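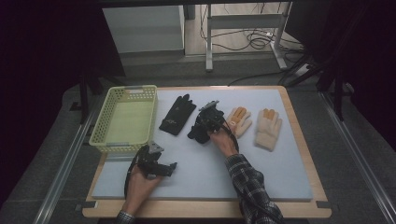 Hurnden's household textile collection will change its sorting rules in June 2023, under a revised contract between the town and Gultier, the company that has operated the route for four years. Gloves, hats, scarves and single socks, which residents have been told to put in the trash, will be accepted in the same bag as clothing and bed linen. Small items will be separated by hand at the Morgan Street depot. There, beige gloves go in one group and a black glove in another, and a perforated plastic basket like the yellow-green one on the table is the standard container for small pieces waiting to be baled. The existing limit on bag size does not change.

The old rule dates from the first contract, when small items were found to jam the feed belt on the baler. Gultier replaced the belt in January with a narrower-gap model. A trial at the depot followed, using bags from two collection routes. According to the trial report, 376 bags were opened and checked, and no stoppage of the baler was attributed to small items.

"The belt was the limiting factor, and the belt has been replaced," said Hedvika Jurčo, operations manager for the contract. "Residents should still tie pairs of shoes together. Loose shoes remain the main cause of unpaired stock, and unpaired shoes have no resale value."

Material that passes inspection is sold by weight to secondhand dealers. Cotton that is stained or torn is cut into wiping cloths. Wool and acrylic knitwear is sent to Collell, a fiber recovery plant, where it is shredded and carded for use in insulation felt. Leather gloves cannot be shredded with knitwear and will be held separately until there is enough for a full bale. Rubber and disposable gloves are still excluded and should be placed in the trash.

Items must be clean and dry. A damp bag can spread mildew through a bale during storage, and the contract allows Gultier to reject the whole bag. Rejected bags are left at the curb with a printed tag stating the reason. Under the revised terms, the tag will also give a date by which the resident may set the bag out again without booking a new pickup.

Vlastimil Kolář, who administers waste contracts for the town, said the change carries no added charge for households. The town pays a fixed fee per route, and the price per bale is settled between Gultier and its buyers. The fee will be reviewed at the end of the contract year.

Pickup remains by appointment for buildings with more than four units. All other addresses stay on the current schedule. Revised instructions will be mailed with the next water bill, and paper copies will be available at the front desk of the town offices. Pillows, quilts, carpet and foam-backed curtains are not accepted under either the old or the new rules.

Contact the newsroom | Copyright Hurnden local news desk. All rights reserved. | Back to top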